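3.2 Fit complaints and returns

The second part of the study looked at why customers send clothes back. We worked with Trolter, a mid-sized online clothing shop, which let us read the comments left with 3,773 returned items. All were trousers, shirts or light jackets sold under its own label. Shoes and underwear were left out, as the shop handles these under separate rules.

Comments were sorted by hand into seven groups. Two readers worked apart and then met to settle the cases where they differed. Most of these turned on the word "big", which customers use both for a garment that is too wide and for one that is too long. We kept width and length separate wherever the rest of the comment allowed it.

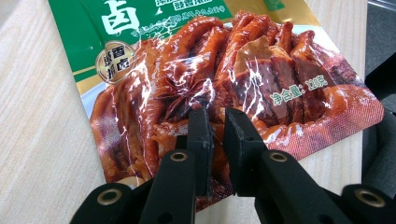 Figure 4. Flexible plastic snack package on a pale tabletop, with the gripper below.

Fit was the most common ground for return in all three types of garment. In trousers the complaint was nearly always about the waist or the rise. In shirts it was the shoulder. Jackets were more mixed, and several customers wrote that the size was right but that the sleeve did not let them lift their arms. Colour came second – mainly in the dark blues, which many buyers had taken for black when ordering.

The size chart on the shop's pages gives body measurements, while the label inside the garment gives only a letter. Customers who had measured a garment they already owned were therefore comparing two different things. This was raised in over 60 comments, often at some length.
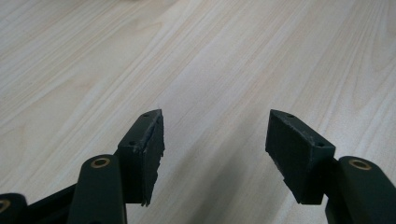 3.3 Wearer interviews

We then spoke to six regular customers in Dridton. Each was asked to bring one garment they wore often and one they had kept but did not wear. The talks were held in September and followed a short list of open questions on buying, washing, mending and passing on.

All six had kept at least one item that did not fit. The reasons given were cost, the trouble of posting it back, and the hope that it would fit later. One had shortened a pair of trousers herself and was pleased with the result; another had paid for the same work and still did not wear them.

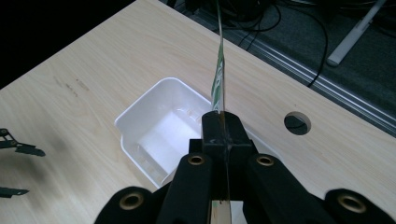 Lachlan Lindsay
Research Fellow in Clothing Design, Omoregie School of Fashion

The interviews should be read with some care. The group was small and its members already bought from the shop often, so people who had given up on it after one bad order are missing. We do not know how their views would differ. The comments in section 3.2 fill part of this gap, but only for those who took the time to write one.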